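The gripper is finally a gripper

December 28, 2024

I have been putting off this post for weeks because every time I sat down to write it I ended up back in the workshop instead, moving one more bracket. So I'm writing it with a cold cup of tea next to the keyboard and orange crumbs of print scrap on my sleeves, and I'm going to get it done tonight!

For anyone who missed the earlier ones: the project is called Trullovo, and it's a handheld gripper that you carry around and use like an oversized pair of tongs. It has a fisheye camera on top, and you do a chore with it while the camera records, and later on those recordings are what the arm learns from. The arm itself is still in pieces on the shelf at Hatix, the shared workshop where I rent a bench. I'm fine with that. The handheld part is where all the fun is right now.

The fingers are on version 5. The first ones were smooth, and smooth fingers are hopeless on anything with a handle. They would close on it nicely and then just slide off as soon as I pulled. Then I glued on strips of rubber, which peeled. The new ones are flat black plates with a saw-tooth inner edge, and I love them. I cut the teeth a bit deeper than I thought I'd need and they bite on a bar handle so well that the first time I tried it I laughed out loud. Behind them are the ridged orange pads, printed in the only soft filament I had left. I'd like to claim the color was a choice.

Damian Lis, who has the bench across from mine, talked me into adding a marker to each finger housing. They're the square black-and-white kind, and the software finds them in every picture and works out how far apart the fingers are. I had been planning to do this with a sensor and a very thin wire, and I'd already snapped the wire twice. Two printed squares and a bit of glue, and the whole problem went away in an evening. Thank you, Damian, I owe you a lot of coffee.

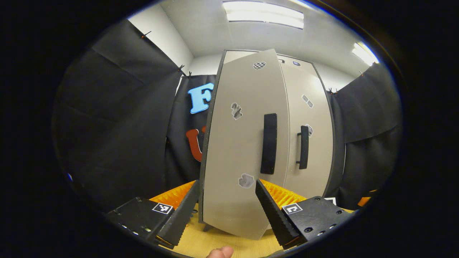 Doors are my current obsession. Picking things up off a table is lovely, but a door makes you move in an arc, and if your wrist doesn't follow along the fingers twist right off the handle. You don't notice any of that when you use your own hand. With the gripper you notice it every single time, and I've started opening my kitchen cabinets at home in slow motion just to see what my elbow does (my family has stopped asking).

I set myself a goal of 60 good door openings before New Year's. A good one means I start with the door shut, grab the handle once, pull it open smoothly and let go without dragging it back. I've recorded 237 attempts so far, and more than 90 of them are good, so I'm well past the goal and I can't seem to stop. A lot of the early ones went in the trash because I kept stepping backward to make room for the door. The later ones are so much calmer to watch.

The curtains have helped too. With plain black cloth on the walls the tracking hardly ever gets lost in somebody's coat or a stack of boxes, and stickers and foam letters give it plenty to hold on to. I went a little overboard at the craft store in September and still have half the alphabet in a bag.

What's left to fix: the trigger is too stiff, and after half an hour my thumb aches. I have a lighter spring on order and a new lever drawn up, with a longer arm — we'll see if it clears the housing. The four screws on the right side also like to work loose, so I'm going to try locking nuts before I get out the thread glue. And the fisheye lens needs calibrating again since I bumped it on a shelf.

After that it's drawers. I've already picked one out at Hatix, a sticky one under the soldering station that everybody hates, and I'm bringing the candle wax in case it wins.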